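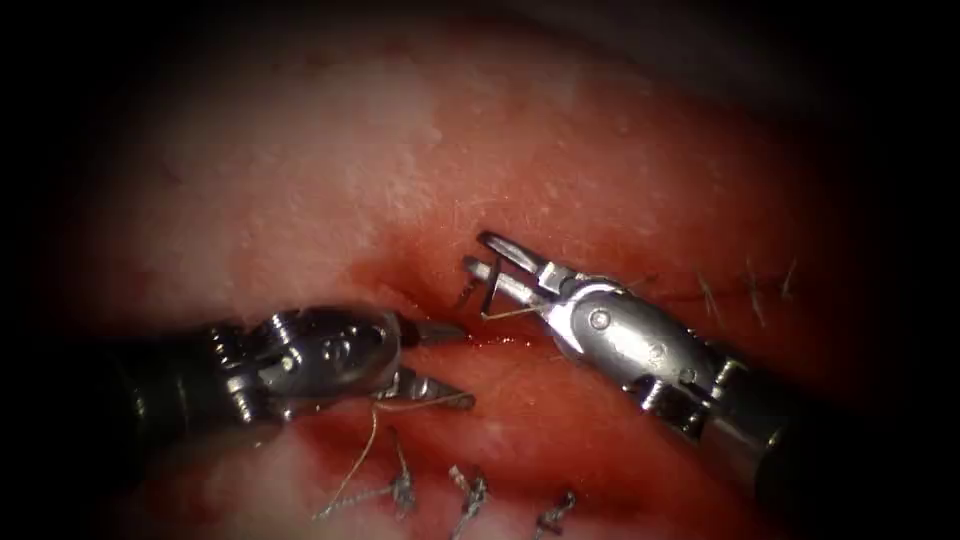
Call for participants: comparing two grasper designs for robotic suturing

Flerside is looking for people with suturing experience to take part in a comparison study in October. We want to know how the shape of the jaws changes the way a person works with the thread. The two graspers are called Vamen and Suta. Vamen has short jaws, and Suta has longer and more flat ones. Both are mounted on the same arms and use the same controller.

Who can apply

Surgeons, residents, surgical nurses and veterinarians, also retired. You should be able to tie a knot with instruments without help. Experience at a robotic console is welcome but it is not required. We especially need left-handed participants – until now we have very few of them.

What you will do

You come for one visit of 6 hours, with a lunch break. In the morning you practice on the console until you feel comfortable. After this you close short incisions with each grasper and fill in a questionnaire about grip, thread handling and tiredness of the hands. We record the camera view and the movements of the controllers. Your name is not stored together with the recordings.

Payment

Participants receive 345 dollars for the complete visit. Travel costs are paid separately against receipts. If you stop early, you are paid for the hours you were present.

How to apply

Please send a short message through the form on the Flerside website, with the word Torres in the subject line – this is the name of the study. Write your profession, your years of practice and which hand you prefer. Applications close when all places are taken.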